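The belt that comes back every summer

April 18, 2026
By Kyriaki Sarantis

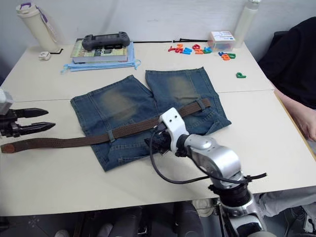

A brown woven belt through the loops of faded denim.

When Chepkoech Mfaume was a child, her father had one belt. He wore it to work, to church and to weddings, and when it became too worn at the third hole he made a fourth one with a hot nail. She tells me this at the long table of her workshop in Nyamweya, with a cup of tea that she forgets to drink.

"He was not a poor man in those years," she says. "He just did not see what a second belt would do for him."

Mrs Mfaume has been weaving belts for 19 years. She started with cotton cord which she bought from a shop for fishing supplies, and she sold the first ones to the teachers of her sons. Today she works with two other weavers under the name Himon, and last year they sold 1,264 belts. She knows the number exactly, as she writes every sale by hand in a school notebook. She showed me the notebook for September, the best month, and the page was full to the margin.

I wanted to ask her why people buy a woven belt again. For a long time I thought of it as something that belongs to my uncle's holidays. She laughed at this, but she agreed that the belt has had some bad years.

"People believed it was for men who play golf," she says. "Then the young ones found them in the second-hand shops and wore them with jeans, very long, with the end hanging down. I didn't like it at first. My colleague Erasto said to me, leave them, they are paying."

Erasto Mfinanga, who sits at the other end of the table during our talk, confirms that he said this. He came to the workshop from shoe repair and he does all the leather parts. In his opinion the end of a belt is where you can see if the maker was in a hurry. He cuts the leather, thins the edge with a knife and sews it by hand with a waxed thread.

"The weaving can be perfect," he says, "but if the tip opens after one winter, the customer will say that the belt is bad. He will not say that the tip is bad."

The great advantage of a woven belt, both of them explain, is that it needs no holes. The pin of the buckle goes between the cords wherever you want it. A person who eats a big lunch can move it by one centimetre, and Mrs Mfaume told me that many of her customers are women who bought their first one during a pregnancy and kept it afterwards. It also stretches a little, and this is the reason for most of the complaints that she receives.

"They write to me that the belt has grown," she says. "Yes, it has grown. You should roll it when you take it off and not hang it by the buckle, or the weight will pull it all night."

I asked about washing. She recommends cool water, a little soap and a soft brush, and then a towel. The belt should dry flat, away from the radiator, and the leather must stay out of the water as much as possible. Mr Mfinanga puts a small amount of cream on the leather twice a year. He does not want to name the cream, which he mixes himself and keeps in a jam jar.

A belt takes Mrs Mfaume between three and 4 hours, depending on the width. The cord for a brown one, her most asked colour, is dyed in lots of 700 metres, and no two lots are the same. For this reason she never promises that a second belt will match the first. One customer, Rory MacBrayne, has ordered the same belt five times for himself and his brothers, and he received five different browns. "He sent me a photograph of all of them together on a fence," she says. "I have put it in the kitchen."

There was an offer, two years ago, from a shop chain called Sunville. They wanted 800 belts before the summer and they wanted them cheaper. She thought about it for one week. Her husband was in favour and her sons were in favour too.

"I would have had to buy a machine, and then I would be a woman who looks after a machine," she says. "Maybe it was a mistake. In January, when nobody needs a belt, I think that it was a mistake."

Now she is trying something new — a narrower belt, made for dresses and light coats, with two colours of cord twisted together. The first attempts were too stiff. She takes one out of a drawer and lets me bend it, and it does feel more like a rope for a boat than something to wear. Mr Mfinanga thinks that the cord should be thinner. Mrs Mfaume thinks that the weave should be more open, and they discuss it for several minutes while I finish my tea.

Before I leave I ask what happened to her father's belt. She still has it, with the fourth hole, but she doesn't wear it.

"It is too big for me," she says, "and Erasto is not allowed to cut it."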